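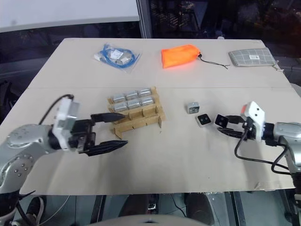
Lost and Found at Geringate Station: Frequently Asked Questions

Last updated 2022-11-16

Where is the lost property office?

On the lower level of Geringate Station, at the end of the corridor that runs past the ticket windows. Take the stairs or the elevator marked Hughes Street. The office has its own door and a counter with a bell. If the shutter is down, staff are out collecting from the platforms and will be back within the half hour.

What are the opening hours?

8 a.m. to 6:30 p.m. on weekdays and 10 a.m. to 3 p.m. on weekends. The office is closed on public holidays. The phone line closes half an hour before the counter does.

I just left something on a train. What should I do?

Tell any member of station staff right away. Give the line, the direction, the time you got off and which car you were in. If the train is still running, staff can ask the crew to look at the next long stop. Please don't try to get back on a train that is out of service.

If you are already home, fill in the online form instead. Calling the station's main number will not speed things up, as the operators there use the same form.

How long does it take for an item to reach the office?

Items found inside the station are brought down the same day. Items found on trains are held at the end of the line and sent over the next morning. Items left on the Jadley bus go to the bus depot first and can take up to four working days. If your item was left on the bus, you can also contact the depot directly, at the number printed on the back of your ticket.

What should I put in my report?

Be as exact as you can. "Black bag" matches a great many things on our shelves. Tell us the size, the brand if you know it, what was inside, and anything that would set it apart, such as a torn lining, a name tag or a broken zipper. For phones, give the model and describe the lock screen. For keys, tell us how many are on the ring and what the key fob looks like.

Leave one detail out of the form and keep it to yourself. We may ask you for it at the counter.

What about chargers, cables and small pouches?

Report them the same way. We receive a lot of charging cables, and they look alike, so the place and time matter more than the description. If a cable was in a bag or pouch with other things, list the other things. Items found together are kept together and logged under one number.

Do you open bags and pouches?

Yes. Two members of staff open each closed bag to look for a name or address and to remove food or anything unsafe. The contents are written down and everything else goes back inside. We do not read letters, look through notebooks beyond the first page, or try to unlock phones and laptops.

How will I know if my item has been found?

You will get an email or a text with a reference number. Bring that number with you. If you have heard nothing after 10 days, the item has most likely not been handed in, but your report stays open for the full holding period and you don't need to file it again. Filing the same report several times makes matching slower.

How long do you keep things?

Most items are kept for 60 days from the day they are logged. The exceptions:

Food and drink: thrown out the same day.
Wet clothing and umbrellas: dried if possible, then kept for 30 days.
Passports and ID cards: passed to the police after 5 working days.
Bank cards: destroyed after 48 hours. Call your bank and ask for a new one.
Medicine: kept for 24 hours, then taken to the pharmacy on the upper level for disposal.
Cash over $200: held in the station safe for 90 days.

Is there a fee?

There is a $2 handling fee for each item, paid at the counter by card or cash. There is no fee for medicine, walking aids, children's toys, or anything lost by a passenger under 16. Monthly pass holders do not pay if they show the pass.

Can someone else collect my item?

Yes, with a signed note from you, a copy of your ID and the reference number. The person collecting has to show ID as well. We can't accept a photo of a note on a phone. For cash, passports and laptops, you have to come in person.

Can you mail it to me?

We can mail items weighing up to 10 pounds to addresses in the country. You pay the postage plus the handling fee before it is sent. We do not mail glass, liquids, batteries that are not inside a device, or cash. Parcels go out twice a week.

I live abroad. What are my options?

Ask a friend to collect it, or book a courier yourself and have the courier come to the counter with your reference number and a printed copy of your authorization. We can't fill in customs forms for you.

What happens to things that are not claimed?

In the 12 months before this page was last updated, 1,567 items were handed in and not claimed. Clothing, blankets and children's things in good condition go to the Vasoretti Street shelter. Glasses go to an optician who reuses the frames. Phones, tablets and laptops are wiped by a contractor before they are recycled. The rest is sold at the yearly sale, and the money goes toward the station's travel fund for low-income riders.

When is the sale?

The sale takes place every May in the east hall. The date is posted on the notice board by the main entrance a month before. Entry is free, nothing can be reserved, and all sales are final. Bags are sold empty.

I see my item at the sale. Can I have it back?

If you can prove it is yours, speak to a member of staff before it is sold and it will be returned for the usual fee. Once it has been sold we can't get it back.

I found something. Where do I hand it in?

At the lost property counter, at any ticket window, or to staff on the platform. You will be asked where and when you found it. You may leave your name but don't have to. Please do not hand in an item you found outside the station or off our services. Take those to the police station on Hughes Street.

If you see a bag or case left alone and it looks suspicious, do not touch it. Tell staff or use a help point.

Can I claim a reward?

The station does not pay rewards. If the owner wants to thank you and you left your details, we will pass on the message, but we won't give out your phone number or address.

My item was damaged when I got it back.

Point it out at the counter before you sign. The condition of each item is noted when it is logged, and staff will compare the two. If the damage happened in our care, you will be given a claim form. Claims sent in more than 14 days after collection are not accepted.

What do you do with the information in my report?

It is used only to match your item. Reports are deleted six months after they are closed.

Who do I contact if I have a complaint?

Write to Awuor Mwaipopo, Passenger Services Manager, at the station's postal address, or leave a letter at the counter. Questions about mailed items go to Umut Türkmen in the lost property office. Replies are sent within 15 working days. Please include your reference number.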